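Inventory

The house on Marras Street was to be handed over at four. Ohemaa Essien had a printed list, a roll of labels and a pen that worked on the labels if she waited before touching them. The list had been drawn up by Murkonier, the clearance firm, and it ran to 1079 lines. Each line had a number, a location and a space for condition.

Kofi Ackah had done the upper floor. The kitchen was hers.

She worked clockwise from the door. Drawer one, flatware, fair. Drawer two, string, candle ends, a key with no tag. She wrote "key, unidentified" and put it in an envelope. The cupboard over the sink held glasses, which she wrapped and entered as a set. Her aunt had never used them as a set. Two had been for water and the rest had been for visitors.

Line 50 was a steel mixing bowl, condition good. She found it and checked it off. There was no line for the toy.

It was blue, with two round lobes at the top and a ribbed stem. It had been in this kitchen when she was six, and she had been told to leave it alone. Her cousin Senyo had been told the same and had chewed it.

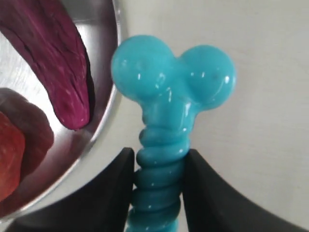 The blue toy and the steel bowl.

She telephoned the office. Comfort Aidoo answered on the second ring and asked for the file number.

"2423," Ohemaa said. "I have an item with no line."

"Description?"

"Toy. Blue."

"What kind of toy?"

Ohemaa turned to the page headed Categories. It offered dolls, vehicles, games, animals and other. "Other," she said.

"Value?"

"None."

"If it has no value it doesn't need a line," Comfort said. "You can put it with disposals, or a family member can sign for it. Is there a family member on site?"

The form for family members was yellow. It asked for name, relation to the deceased and reason for retention, and the space for the reason was the width of a thumb. Ohemaa had filled in eleven of them that month on behalf of other people. Most had written "sentimental." One man had written "mine."

"There is," she said.

She heard typing.

"You didn't declare that when you took the job."

"No."

The typing stopped, then went on again. Upstairs Kofi was moving the wardrobe — one end, then the other, then a rest.

"I'll need the yellow form by five," Comfort said. "Leave the reason blank if you want. They don't read that part."

Ohemaa waited for the ink on the last label to dry. Then she took a yellow form from the folder, wrote her name, wrote "niece," and went on to the pantry, which began at line 51.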